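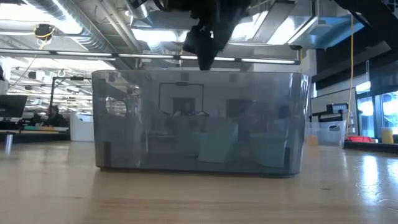
Home > Workshop & Storage > Sharpening and Abrasives

Storing waterstones between sessions: soak or dry?
Posted by grimshaw_7 in February, 9:40 pm

I have a 1000 grit synthetic stone that lives in water permanently. A friend says the binder will go soft. The maker's leaflet doesn't mention it. Shop is unheated. What do people do?

Skandari wrote:
Depends on the binder. Resin-bonded stones should not sit in water. Vitrified ones tolerate it. If you don't know which you have, dry it on edge, out of the sun, and soak before use.

stilta wrote:
Disagree in part. I have kept a vitrified 1000 submerged for seven years and it cuts the same. Repeated wetting and drying is harder on a stone than constant soaking. Change the water and keep a lid on.
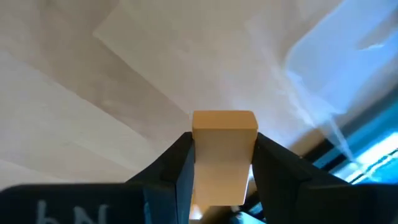

Plain block, tapered toward the bottom, no markings.

Skandari wrote:
One stone is not much of a test. And the shop is unheated. A saturated stone that freezes will crack, vitrified or not. That settles it for winter.

stilta wrote:
Agreed on freezing. Mine is indoors.

stastiris wrote:
Keep natural stones out of this advice altogether. Some are layered and will split if left wet. I have one from a quarry that opened in 1871 and it gets a splash of water, then a towel.

grimshaw_7 wrote:
Mine is synthetic, binder unknown. It dropped to 7 degrees F last week, so it comes out of the water tonight. Does drying on a wire rack matter, or is a towel enough?

Skandari wrote:
Rack. A towel holds moisture against one face.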